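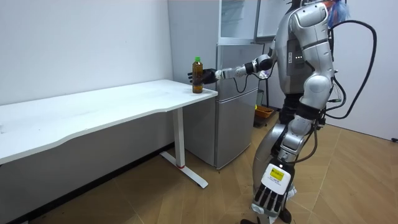

One reviewer of our first draft objected that a canal tunnel dug by hand can hardly be called late when no record survives of when it was promised. The objection is fair, and we have kept it in mind. The Stoltis company did, however, promise its shareholders an opening in March, and was careful to leave out the year.

4.2 Labour at the Guérin cutting

The pay books list over 1,000 men at the northern end, working in gangs of 30. Each gang was allowed 2 lamps, for which it was charged, and one foreman, for whom it was charged as well. Progress through the clay was steady until the spring floods, which the engineer's letters call "a slight dampness".

Figure 4 sets the robot's hand, closed round a bottle with a green cap, at the head of the section. The gangs at Vetura closed theirs round a shovel for a shilling less than was advertised. Their complaint survives in the Kastex papers, filed under "Drainage". We found no reply to it, though the next pay book records a rise in the price of lamps.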